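一月,周五,上午

转载比对,接着上次的写。

样本定下来了:Wamdale 自采稿 600 篇,Udness 聚合页 1,000 个。稿子只要本报记者署名的,通稿、天气、讣告、比赛日程全部剔掉。上次那批结果作废,原因是里面混进了通稿,通稿谁家都能登,匹配上了也说明不了什么。作废的那批留在 Dijkstra 上的旧目录里,没删,别再往汇总表里引。

聚合页的抓取用的是原来的脚本,改了一处:以前只存正文,现在标题、导语、正文、来源标注分开存。分开存麻烦一点,但后面要回答的问题就是“拿走了哪一部分”,不分开没法答。Udness 的页面结构不统一,有的把来源写在标题下面,有的写在页脚的灰色小字里,有的只有一个点了才展开的“更多信息”。页脚那种脚本认得出,展开那种认不出,暂时手工补。

Resura 跑全量比对,参数照旧,先切句再比句子。命中 102 个页面。命中的定义:页面里至少有 2 句与 Wamdale 原稿一字不差,或者只差标点。直接引语也算在内,这一点我有点犹豫,先这样记着。 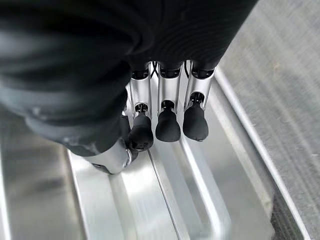
Bart Michiels:引语不能这么算。市议员在会上说的话,在场的记者都会记,几家登出来字句一样很正常。把引语算成抄稿,对方律师第一页就能把整份报告打回来。建议引语单列一栏,主表里只留记者自己写的叙述句。

同意,改。引语单列,字段名 quote_only。只靠引语命中的页面从主表移到附表,附表保留,不丢。移完以后主表还剩多少,等重跑完再填,现在不估。

识别引语的规则写在这里,免得以后忘:引号内整句归引语;引号只包半句的,整句归叙述;没有引号但句首是“他表示”“发言人称”一类的,归转述,转述算叙述。最后这条有争议。转述里记者做了取舍和压缩,是记者写的字,我倾向于算。Bart 说可以,但要在方法说明里写清楚,让看报告的人自己能减掉。

顺手查了英文稿里的单引号。切句程序把所有格的撇号当成了引号开头,一句话从中间断成两截,后半截归了引语。这个错从最早一版就在。改了正则,拿旧样本试了一遍,断句正常。旧样本里有一篇写集市改期的稿子,全篇没有一句引语,之前却标成大半篇都是引语,就是这么来的。

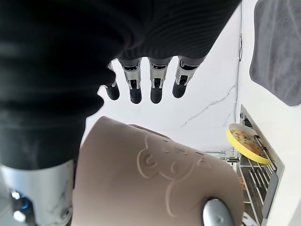 图:机械手近景,黑色罗纹套下伸出带金属关节的手指

导语的问题。聚合页上最常见的做法是标题加导语加链接,正文不放。按字数看拿得很少,可地方新闻的导语往往把事情都讲完了:哪条路封了,封到什么时候,绕哪里走。读者看完没有理由再点。光用“复制字数占原文比例”这一个指标,这种情形会被算得很轻。

所以另加一个指标,暂叫“信息覆盖”。做法是给每篇原稿列出要点(何人、何时、何地、结果、下一步),再看聚合页上留下了哪几样。列要点只能人工,两个人分别列,对不上的拿出来商量。商量之后的版本存新文件,原来各自列的也留着,要算一致率。

试列了几篇,体会如下。突发事故稿好列,要点少而且硬。议会稿难列,同一篇里常有好几个议题,算一篇还是算几篇要先说好。我的意见是按议题拆,拆完编号用原稿号加字母。人物稿没法列,先不放进这个指标,主表里照常比句子。

还有一个拖了很久的细节:更新稿。Wamdale 网站上的稿子登出来以后会改,有时改标题,有时往后面接一段。聚合页抓走的可能是早的那一版,我们手里存的是晚的那一版,句子对不上,就漏掉了。
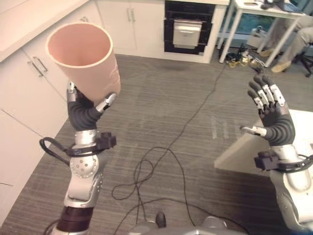
编辑系统里其实有历史版本,只是导出接口默认给最后一版。问了系统那边,加个参数就能把各版都导出来,体积大些,Dijkstra 的硬盘够放。导出以后每一版都和聚合页比一次,取匹配最高的那一版记入主表,同时记版本号。版本号有用,从它能看出对方是在我们发稿后多久抓的。

时间戳要小心。编辑系统用的是本地时间,Udness 页面上写的时间没标时区,抓取日志用的是协调世界时。三种时间混着放在一列里,已经闹过一次笑话:有篇稿子看上去是对方先登的,Bart 还专门去问了写稿的人。以后一律换成协调世界时再入表,原始值另存一列,不覆盖。页面自己写的时间可信度低,改过也看不出来,只作参考,先后顺序以抓取日志为准。但抓取日志只能证明“这个时刻它已经在那里了”,不能证明它什么时候上的。报告里这句话要原样写进去。

来源标注分四档:有名称有链接;有名称无链接;只写“综合报道”;什么都没有。原先想把前两档合并,后来没合。有没有链接对编辑部来说差别很大,访问量就看这个。链接还得点开看,有的链到我们首页,有的链到另一家聚合站,再从那里链回来。链到首页的归第一档,加备注;链到别家的归第二档。

改写稿怎么处理,目前没有好办法。换几个词、调一下语序,Resura 按句比就认不出了。试过把判定放宽到词组重合,误报马上多起来,地方新闻里“警方呼吁目击者提供线索”这种套话到处都有。做了一个套话表,把这类句子先滤掉再比,误报降了一些,表还要接着补。凡是往表里加句子的,在旁边写上名字和理由,之前有人加了一句很普通的叙述句进去,把真命中也滤掉了,找了半个上午。
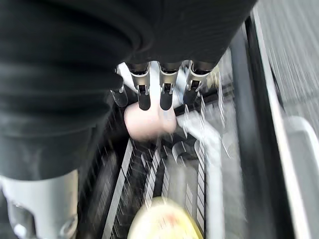 放宽判定之后的结果要分“确认”和“疑似”两栏,疑似栏不进总数。人工复核时常碰到的情形是一段里几句挨着,前后都清楚,唯独头一句只剩半截能认。跟 Bart 解释的时候我拿照片里那只手打的比方:中间几根指头露着银色连杆和关节,对得上就是对得上;最左边那根发黑,一部分掖在套子底下,还有些虚,知道那儿有一根,可拿它量长短就不行。半截句子照此办理,标记为存在,不计字数。他说比方可以,写进方法说明时还是要用文字定义。定义如下:句子中连续相同部分不足一半,且紧邻确认句的,记“疑似(邻接)”;不紧邻的,不记。

照片署名另开一页记,这里只提一句。聚合页上的配图有相当多被裁过,裁掉的正好是角上的署名。图片元数据大多也没了。文字这边做完再动图片,两件事不要同时跑,上次同时跑,输出写到了同一个目录里。

报告用语,和 Bart 过了一遍。“抄袭”“盗用”都不用,统一写“复制”或“未标注使用”。是不是侵权由法务判断,我们的表只说字句是否相同、标注有没有。摘要里原有一句“严重损害地方报业”,删了,没有数据支持。访问量的数据广告部有,口径和我们不一样,真要放进来得单独写一章。

未完成:
主表重跑,引语规则和切句修正都要带上
历史版本导出,先导一个月试体积
要点人工列表,找第二个人
“更多信息”展开栏的手工补录,补到一半,下次从 Udness 体育栏目接着补
套话表里没写理由的条目逐条问清楚,问不到人的先停用

下午 Dijkstra 要重启,重跑放到重启以后再提交。提交前看一眼配置里的输出目录,应为新目录。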